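How to record good examples with two hand-held grippers

14 shares - 6 comments

I wrote this page for new people in our Kekana project, after Ona Lapiņa asked me to put my notes in one place. We teach a model to handle soft things like bags, socks and tea towels, and it learns only from what we record. So the recording must be good from the first day.

Before you start, choose one task and write it in one sentence. For example: "Pick up the pouch by the strap and put it in the basket." If you need the word "then" more than two times, the task is too long and you should divide it.

Put the objects in a new position for each take. Turn the basket a little, fold the strap in another way, change the side. When I began, I recorded 200 takes with the basket in exactly the same place, and the model reached for that place even when we moved it.

Work at an even speed. Close the jaws fully before you lift, and wait one second at the start and at the end of the take. Keep the cables on the outside of your arms - if they cross, stop and begin again.

Soft objects need both grippers in most cases. Take one end of the strap with the left, the other with the right, and lift them at the same time. 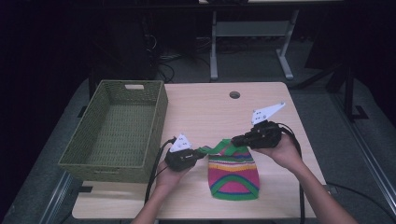

Should I delete a take when I drop the object?

Keep it if you picked the object up again and finished the task, and write "recovered" in the Drirneto log. Delete it only if you stopped in the middle.

Make a break after every five takes and check the last one on the screen. Our set in September had 1,244 takes, and the worst ones were recorded late in the afternoon, when the hands were tired.

Share this page
6 comments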